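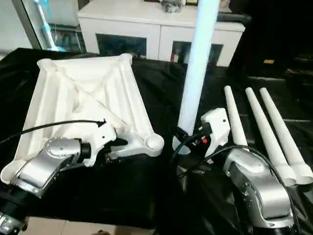 Madder again! I know, I know, I said I was done with reds after March, but Lenka turned up with a sack of chopped root from Sasetti and it smelled so good (earthy, a bit like liquorice) that I had it soaking before I'd taken my coat off. 787 g once I'd picked the twiggy bits out. First soak water was that horrible orange-brown, poured it away. Second soak much nicer, kept it.

Mordanted the wool last week, alum only. I meant to do half with cream of tartar and forgot, so there goes the comparison.

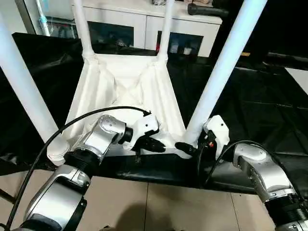
Skonard, Oct 4, 2011

Right, dye day. Topped the pot up to 2758 ml, measured with the proper jug for once, and put it on the small ring. The whole business with madder is not letting it get too hot, or the browns come out and you end up with brick. The dial on the ring is useless below medium so I was standing there lifting the pot off and on like an idiot for most of the morning. Lenka suggested sitting it in the big pan of water instead. Much better, and I even got a cup of tea out of it.

Four skeins went in:
1 - Preltik, the fine stuff, undyed white
2 - Preltik again, but washed twice beforehand
3 - the grey from the odds box
4 - handspun, lumpy, mine

Pinch of chalk in the pot as our tap water is so soft up here. Next time try it without??
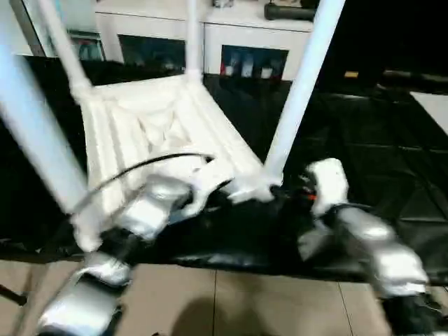 by Hayley Parsons

Skein 2 is the winner by miles, a proper warm red, and I'm so pleased with it I keep going back to have another look. Skein 1 has a pale patch where I'd tied it too tight (looser figure-of-eights, Hayley, you write this every time). The grey has gone a sort of dried-rose colour, which Lenka wants for the Fiadzo shawl, and she can have it. Mine is blotchy but I love it.
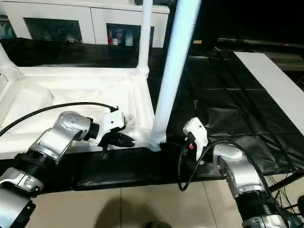
White tubular frame on the covered table.

Exhaust bath still has loads of colour left in it. Put the lid on and left it overnight, will try the cotton tape tomorrow even though it's had no tannin. Need more alum, and the good thermometer back from Lenka.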